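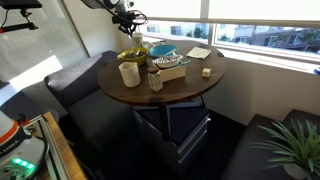
Page last changed: 20 November 2018

Tivar table-clearing arm: questions about fault 3486

For everyone who works in or uses the window corner at Prorkness. Please read the part on stopping the arm even if you only sit there for lunch.

What happened?

The arm was clearing the round table when a loop of the wrist cable caught on the handle of a tall mug. The arm kept moving. The mug was dragged across the table and fell to the floor, and the pull on the cable worked the gripper's connector loose. The gripper then opened and dropped the bowl it was holding.

Was anybody hurt?

No. Larysa Tymoshchuk was sitting on the bench at the time and had soup on her sleeve. The mug and the bowl were both broken.

Why didn't the arm stop by itself?

It has a force limit, and we expected that to stop it. The limit was set for lifting full crockery and a mug sliding on a smooth table top didn't reach it. When the connector came loose the controller lost the gripper signal, but it treated this as a short dropout and waited 10 seconds before it raised a fault. The arm went on with its path during that time.

Had it happened before?

Yes, once. Qusai Azar found a cup on its side after an evening run and wrote it in the log, but there was no fault code and we put it down to a poor grip. When we went back through the recording we could see the cable touching the cup. We should have looked at it then.

Why is there slack in the cable at all?

The wrist has to turn a long way to reach the back of the table, and a tight cable would pull out or wear through. The slack was tied up in loops, and the loops hang lower when the gripper is near the table. Tall things are the problem. Bowls and small cups were never caught in our tests, although we can't promise they won't be.

What has been changed so far?

The top speed has been cut to 30 per cent of what it was. Loss of the gripper signal now stops the arm at once. Njål Eklund has also changed the order of work so that the tallest item on the table goes first, with the cable still well clear of the others.

What has not been changed?

The cable itself. Heiskanen are making a sleeve that holds it close to the forearm and we expect to fit it in December. The force limit is also the same as before. We tried a lower one and the arm stopped every time it picked up a full bowl.

Can I sit at the table while the arm is working?

No. This was allowed before and it isn't now. Both benches must be clear before a run is started, and bags and coats should come off them too.

How do I stop it?

Press the red button on the wall by the door. It works at any time and you don't need permission. Don't try to hold the arm back or pull something out of the gripper. After a stop the arm stays where it is and the gripper stays shut, so leave whatever it is holding and ring Lech Tokarz or Njål.

Who may start it again?

Lech, Njål or Roksolana Hladun. Releasing the button doesn't restart the arm, but please leave the button in anyway.

What may be left on the table for a run?

Bowls, cups, mugs, napkins and small cartons. No glass, no knives, and no hot drinks. Spoons can stay in the bowls. If a mug has a handle, it helps to turn it towards the window, but the run will go ahead if you forget.

Does the camera on the wrist see the cable?

Only part of it. It looks down towards the gripper, and the loops behind it are mostly out of view. Don't count on the camera to spot a snag.

Is the mobile base affected?

No. It runs on a separate controller and the fault doesn't apply to it. It stays parked during table runs until the sleeve is fitted.

We have the same arm at Buketeo. Should we stop using it?

Check how your cable is tied first. If any loop hangs below the wrist when the gripper is at table height, stop and get in touch. You also need software version 2 for the new signal stop. The older version still waits.

Where do I report something?

Write it in the log book and quote 3486 if the cable or gripper was involved. Near misses count, and so does a cup found lying on its side. Roksolana reads the log each morning before the first run.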